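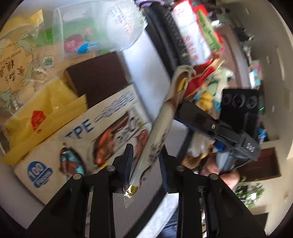 Figure 4.1. The hand-held gripper closed on a snack bar wrapper, with blue ribbed pads lining both jaws.

Chapter 4
Fingers First

I used to start my gripper builds at the motor end. I'd pick a motor, work out the gears, draw a lovely housing, and then, with whatever patience I had left, cut two flat fingers out of scrap and bolt them on. Every one of those grippers was great at holding a wooden block and hopeless with anything from my kitchen.

So in this chapter we're going the other way. We'll build the fingers and the pads, hold the whole thing in our own hand, and go pick up groceries with it. The motor can wait until Chapter 6 (I know, I know – the motor is the fun part!).

Wrappers make wonderful test objects. Look at the one in Figure 4.1: it's long, it's crinkled at the sealed end, and it's gripped upright with the lower tip poking out under the jaws. A wrapper like that can fold, slide or spin on you, and a stiff cardboard box won't teach you much about any of those. I keep a whole pile of packages on the bench for this chapter and I add to it every time I go shopping.

My first pads were strips of bicycle tube, glued on in the shared shop at Ekisby late one evening in June. They held fine for 20 grabs or so and then started to peel at the corners. Santeri Ruotsalainen, who had the next bench over, took one look and told me to try ribs. I grumbled, tried ribs, and bought him lunch.

The fingers themselves are angular brackets, black in my case, held on with round-headed bolts. Don't glue them! You'll be taking them off again before the chapter is over, and probably more than once. Dumisani Khumalo built his set from the same drawings and bent the brackets a touch too far, so his tips met before his pads did. We'll use his mistake in Section 4.3, with his blessing, to talk about how to check that two faces close flat.

What you'll need before you turn the page:

2 angle brackets, matched
2 ribbed grip pads, cut to the length of the bracket face
4 round-headed bolts with nuts
A file, a marker and a screwdriver that fits your bolts
A bag of snacks in different sizes, still sealed

4.1 Marking out the brackets

Lay both brackets back to back and mark them together, so that any wobble in your line is at least the same wobble on each side.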